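Workshop > Notebooks > Adhesives and drying

2020-03-03

Second go at the drying question. Jendholm still say their desiccant sachets keep an opened tub of casein glue powder good "well past July". I don't believe it, and last month's figures don't persuade me either way.

Tub A (Istesel powder, sachet in) was 1361 g at the start and is 1345 g this morning. So it lost weight. If the sachet works, the water ought to be sitting in the sachet, which is still in the tub and was weighed with it. Either the lid leaks or somebody had a spoonful. No entry in the log for a spoonful. Must tape the lids.

Tub B (no sachet) not weighed at the start, my fault, so it's useless as a control. Starting it again today.

Lap joints in beech, 10 pairs from each tub, clamped overnight. Pulled the A set before lunch. Most failed in the glue line, a couple took wood with them. Rukach's leaflet would call that a pass. I wouldn't hang a shelf on it.

Also not convinced by the mixing advice. Perić's sheet says stand the mix for up to 11 minutes before use. Ours was still gritty at that point and only came smooth after a second stir. Could be old powder, could be cold tap water. Didn't take the water temperature, so can't say.

To do:

- Tape and initial both lids, weigh sachets separately from now on.
- Clear the benches before the next weighing. 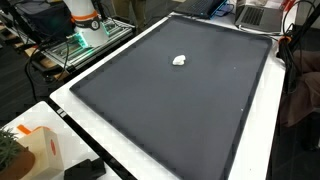

- Repeat the pull test with the B set, same clamps, same beech if there's enough left.
- Ask Jendholm what their claim was measured on. Expect a brochure.

Notebook queries: leave a note in the workshop tray | © Workshop notebooks | Back to top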